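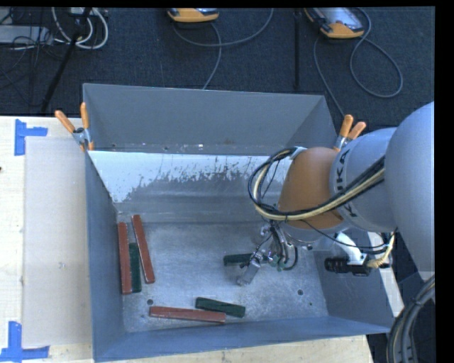
*An open-topped grey metal bin with sloping sides, holding red and green bars.*

A **stock bin** is an open container used to hold loose goods or parts between one stage of work and the next. Stock bins are found in workshops, stores, farms and sorting halls, and may be made of metal, timber, wicker or plastic. The term is generally kept for containers that stay within one building or yard; those made for carriage by road or rail are called crates or cases.

## History

Open bins of timber were used in mills and granaries long before the term came into general use. In the Vokham valley they were built into the walls of storehouses and emptied through a hatch at the foot. Movable bins followed when small workshops began to share premises and needed to keep their materials apart.

Metal bins were first made locally at Trulta, where the Kälin works turned offcuts of sheet into containers for its own use. The works later sold them to farms and dye houses in the district. An inventory of the Kälin works lists 1191 bins in 20 patterns, most of them plain and without lids. Production moved to Floltedent when the Trulta site closed, and the older patterns were gradually dropped.

## Form

Most stock bins are wider at the mouth than at the base. Sloping sides make the contents easier to reach and allow empty bins to be stacked one inside another. Straight-sided bins hold more for the same floor space but cannot be nested, and are usually kept on fixed shelving.

The rim is the part most open to damage. On sheet metal bins it is commonly folded over or strengthened with wire. Timber bins often have a strip of harder wood along the upper edge, which can be replaced when worn.

## Materials and wear

Metal bins withstand knocks and are easily washed, but are noisy in use and may rust where the surface has been broken. Scratches on the floor and lower walls are normal and do not shorten the life of a bin unless they lead to holes. Timber is quieter and kinder to delicate goods - fruit and glazed ware in particular - though it takes up water and stains. Wicker was favoured for wool and cloth.

## Naming

In the Vokham district a small bin is known as a *tib* and a large one as a *haul*. The Trulta pattern book gives the capacity of a haul as 69 litres. The two words remain in use at the Floltedent market, where they refer to quantities of produce and no longer to the containers themselves.

## See also

- Crate
- Hopper
- Trough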